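**Re: [mapplebeck-workshop] Simulated grasping for the Erketti arm**

Thursday, December 24, 2020

Dear all, I moved the wrist view in the simulator as we discussed, and the clear bottle is now between the two fingers.
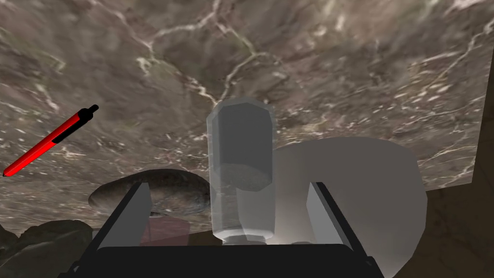 Colin Cheetham wrote:

> I would leave clear objects for later. Your depth values will be bad on the real arm, even if the simulator is happy. Did you change the finger friction since June?

Thank you, Colin. Yes, I changed it, and I also lowered the closing speed. With the old settings I ran 300 grasps and 65 of them failed. The new run is not finished, so I can not compare yet.

About the clear objects I agree only partly. The bottle has flat sides, and for parallel fingers I find this easier than the oval stone. I will keep both in the set, and the red pen also, but the first test on the bench will be with the stone.

One question for those who use the Fornard driver: does it accept a force limit for each finger, or only one value for both? In the manual I found only the second.

I can put the settings file on the shared drive if somebody wants it.

With kind regards from Citulier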